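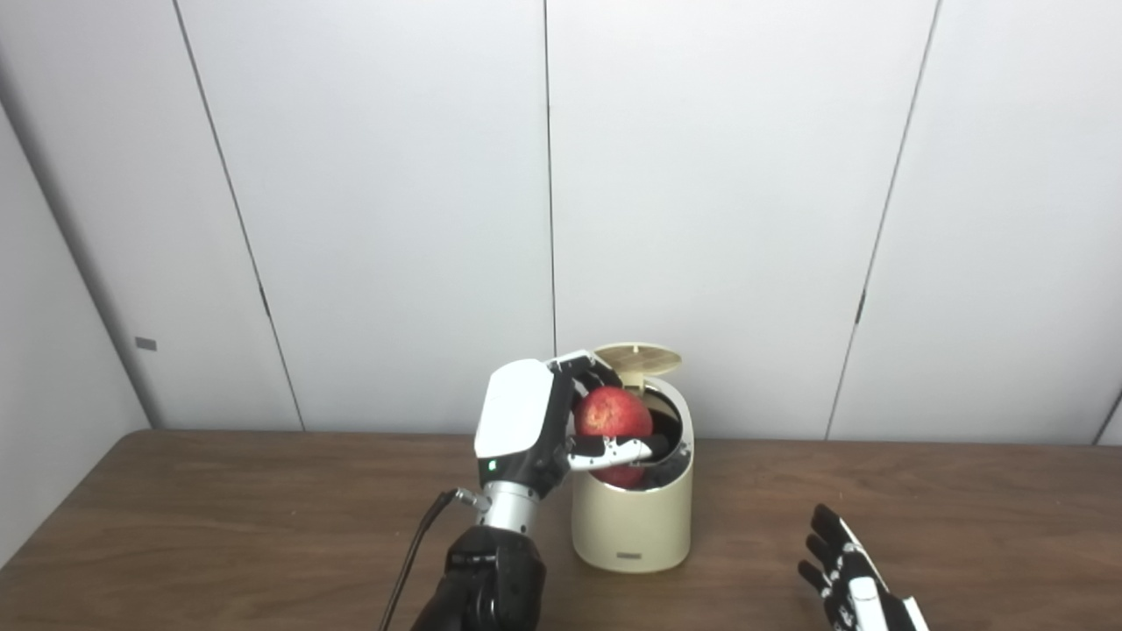
Ridton Table Bin, Cream

The Ridton is a small lidded bin for use on a desk, worktop or dining table. It takes the sort of waste that builds up where people sit: tea bags, peelings, sweet wrappers, pencil shavings, a whole apple. It is sold by Rovus as a single item, without liners.

Body
Cylindrical, plastic, with rounded edges. Colour: cream. A small grey label is placed low on the front face.

Lid
Hinged flip-top. The lid tilts up and back, leaving the circular opening clear from the front. The underside has a pattern of small vertical slots. Wipe these with a damp cloth or a soft brush - crumbs will collect there if the lid is left shut on food waste.

Opening
Round, with a dark inner ring. When using a liner, fold the top edge outwards and tuck it under the ring so that it does not show when the lid is down.

Care
Wash by hand in warm water with a little washing-up liquid. Do not use scouring pads or bleach. Dry the hinge before closing. Not suitable for the dishwasher, hot ash or liquids.

Ordering
Item no. 148. Packed in cartons of 6. Liners are sold separately in rolls of 40. Trade customers ordering 100 or more should write to Blažena Machala at the sales office for a delivery date. The next delivery of cream is due in April - orders placed before then are filled in the order received.

Returns
Unused bins may be sent back in the original carton. Opened rolls of liners cannot be returned.

Page last checked 30th March.

Related items
Ridton Liners, roll of 40
Rusis Worktop Caddy
Zeman Desk Tidy
Zeman Crumb Brush

We use cookies to remember your basket and to count visits to this site. By continuing to browse you agree to their use. Accept | Change settings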